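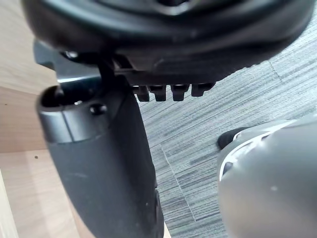
Attachment 1. Dark grey housing with four short black prongs, pale stripes behind.

List: Rainfall Observers
Subject: Re: Hingate annual total low against Wamus

On Monday the Hingate observer wrote:

> My total for the year came out at 775 mm. The Wamus gauge, which is
> two valleys over and slightly lower, was 154 mm above that. In earlier
> years we have never been so far apart. I have checked the funnel for
> level and looked for leaves, and the tipping count agrees with the
> logger. Should I apply a correction before I upload to Plurnow, or
> send the figure as it stands?
>
> The hedge on the west side has been left to grow, if that matters.

Send the figure as it stands. Plurnow holds raw and corrected series in separate columns, and a correction made before upload can't be taken out again by anyone who doesn't know the factor. Put the hedge in the site notes with the month you first saw it above rim height.

On the difference itself, the tipping count agreeing with the logger only tells you that the logger is counting tips. It says nothing about the volume per tip. If the pivot is dirty or a stop screw has moved, both will be wrong by the same amount. You need a check gauge alongside, or a slow pour test.

For the pour test, run 2,000 ml through the funnel from a container with a small hole, slowly enough that the bucket settles between tips. A fast pour undercounts because water still runs into the full side while it is moving over. Do it twice and post both tip counts with the funnel diameter and the nominal volume per tip. Disconnect the logger first or mark the period as a test, otherwise it goes in as a very wet morning.

I would also compare by month before blaming the gauge. A calibration fault gives a fairly steady ratio from one month to the next. Shelter from the hedge would be worst in windy months with the wind in the west. If most of the gap falls in one or two months, look for a partial blockage, or for snow that sat in the funnel and blew out again. I had one of those in February with the Ahonen gauge and lost 68 mm to it. The daily record looked quite normal apart from a run of small falls in dry weather as the blockage drained.

Please don't trim the hedge until the pour test is done. Changing both in the same month will leave a break in the record with two possible causes.

Monthly figures for Wamus are on the list archive under October, in the second post of that thread. The first has the columns swapped.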